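Week 8 of folding laundry for a robot at Munstead. The Louro set stands at 1,054 episodes and I'm less impressed by that number than the people who put it on slides.

Most of those are the same handful of shirts, on the same table, by two operators with very similar habits. I went through Tuesday's batch and could tell who was driving from the first grab. If I can, the model can.

Also we keep throwing out the fumbles. A grab that misses and gets redone is the part I'd want to learn from, and it goes in the bin for being "messy."

Dark cloth again today, over the table and also from the wrist.

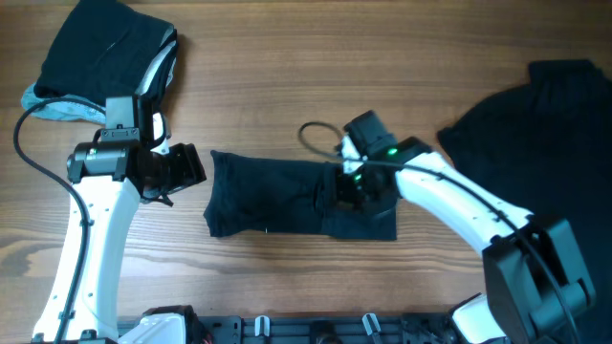
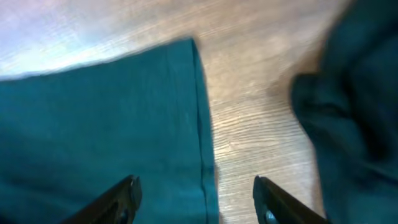
Frida Egilsson replied that I'm overdoing it: the Cumatero people trained on a narrower set than ours, and she'd take 29 clean folds of one shirt over a pile of half-finished ones any day.

Maybe. Clean for whom, though? Their test shirts came out of the same drawer as their training shirts. I'd like to see it try a fitted sheet.

Anyway I've asked to keep the fumbles for one week, tagged. Simão Correia says storage is the problem. I've seen the storage bill. It isn't.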